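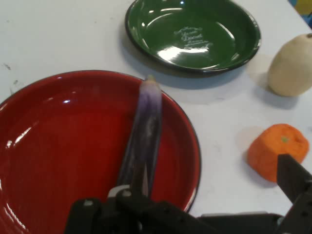

A reader wrote in after my last column to say that salting eggplant is the one step she would never skip, that her grandmother did it with a brick on top and a dish towel underneath, and that anyone who leaves it out deserves the bitter mush they get. She also said I should stick to soup.

I've read versions of that letter for years, and I still don't buy it. The rule says to slice the eggplant, cover it with salt, wait, rinse, pat dry, and only then start cooking. The salt is supposed to draw out the bitterness. I would like to know what bitterness. The long, thin ones I buy in June have never tasted bitter to me, salted or plain, and the fat ones from the supermarket have let me down maybe a couple of times, both when they had been sitting in my fridge far too long.

The usual defense is that older varieties really were harsh and that growers have bred that out. Fine. I'm willing to believe it. But then why is the step still printed in nearly every recipe, with the same half hour of waiting? I suspect a lot of recipe writers copy the line from whoever wrote before them. The cookbook I use most, a worn paperback from Vasilakis Press, tells you to salt on one page and forgets all about it forty pages later, for the same dish with a different name.

There is a better argument, and it has to do with oil. Raw eggplant soaks it up like a sponge. Salting pulls out water and the slices soften, and people say they come out of the pan less greasy. I tried this at home with 600 grams of slices, half salted and half left alone, same pan, same oil. The salted half did drink less. It was also too salty, even after rinsing, and I had dirtied a colander and most of a roll of paper towels. If grease is the worry, brush the slices with oil and put them in a hot oven. Or steam them first, and be done with it.

The Niduvel food forum has a thread on all this that had reached 1,811 replies when I gave up reading. Most of them say "my mother always did it." Mine did too - she also boiled green beans until they were gray. One person from Ostevden claimed that you can tell a bitter eggplant by the shape of the dimple on its bottom end, male or female. Eggplants are fruits and don't come in male and female, so I stopped there.

I'll give the salters this much. For deep frying, where you want a firm slice and not too much water in the oil, it may be worth the trouble. I've had fried eggplant at Janditz, a lunch counter near my office, that was better than anything I make, and the cook told me she salts hers overnight. She didn't say it was for the bitterness. She said it was how she got the crust to stay on.

For stew, for the grill, for anything with tomato sauce on it, I cut it up and cook it. My reader is welcome to her brick.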